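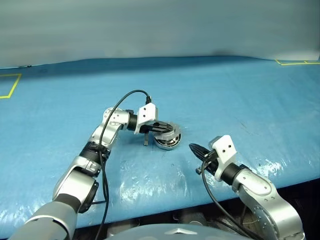

Stripping a painted dresser indoors, am I nuts?

becca_colombo
So I picked up a dresser in Grumerville for 28 bucks and it has at least 3 coats of paint on it. White, then a kind of mustard, then a green that must have been somebody's idea of cheerful. Underneath (I scraped a corner with my thumbnail, couldn't help it) there's real wood and I think it's maple. I don't have a garage. I have a dining room, two windows that open and a husband who says he's fine with it. Can I do this inside with a gel stripper or do I need to beg my sister for her carport?

dirkton_dan
Carport. Next question.
Seriously though, do you know how old it is? If it's old enough to have lead paint you don't want any scraping or sanding happening where you eat. Get it tested first and stop using your thumbnail.

becca_colombo
OK noted about the thumbnail. The back has a paper label that says Koskela and then a number, 2000-something, and the rest is torn off. Anybody know them?

oldhinges
Never heard of Koskela but the number is probably a model number, so don't go by that for the age. Look at the drawer joints. If you post the joints I'll take a guess. My guesses are right more than half the time, ask my wife.

Arturo Donati
I did my mother's sideboard in the dining room last August and I'd do it again. Gel stripper, windows open, fan blowing out, and I took the drawers out and did those first, flat, one at a time. It took me 11 evenings and I am not a fast worker. The smell was not that bad! Test for lead first, yes, Dan is right on that one, but past that I don't see why everyone acts like you need a workshop.

dirkton_dan
Because some of us have had stripper drip through newspaper onto an oak floor, Arturo.

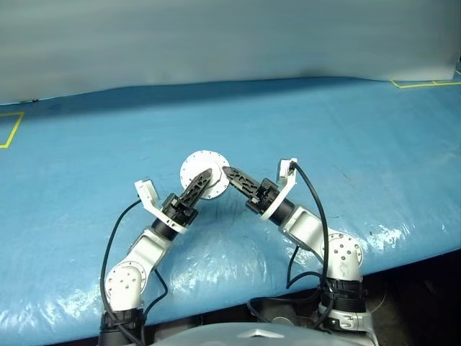
Arturo Donati
Drawers are the part you can really do at a table, and I'd start there even if the big carcass goes to the carport later. Pull the knobs, put tape over the keyhole plates if you can't get them off, and work on the fronts face up so the gel stays where you put it. For the table I want one big plastic sheet over the whole thing, like the light blue one there, and no newspaper anywhere near it. Then cardboard on top of that, which you throw out when it gets gummy. Try a little dab of your stripper on a scrap of the plastic before you trust it, some of them eat right through the thin stuff.

oldhinges
Plastic plus cardboard is what I do too. Also do the floor. People do the table and forget the floor.

marnie_k
I'm going to be the annoying one and say don't strip it at all. Mustard and green under white sounds adorable?? Clean it, rub it back a bit if the lead test is OK, wax it, done. I've got a Cimoler nightstand I left exactly as it was and I love it more every year.

dirkton_dan
She said maple, Marnie.

marnie_k
She said she THINKS maple.

becca_colombo
Ha, I do only think maple. Test kit is ordered. If it comes back clean I'm doing one drawer in the dining room and we'll see how the husband feels around 9 pm. If it doesn't, I guess it's Marnie's way minus the rubbing. Joints look like little half circles with a peg in each one, does that tell you anything, hinges?

oldhinges
Pegs in half circles! Oh that's a good one. Don't let anybody sand those. And check the sides of the drawers before you buy more stripper, they're often bare wood anyway.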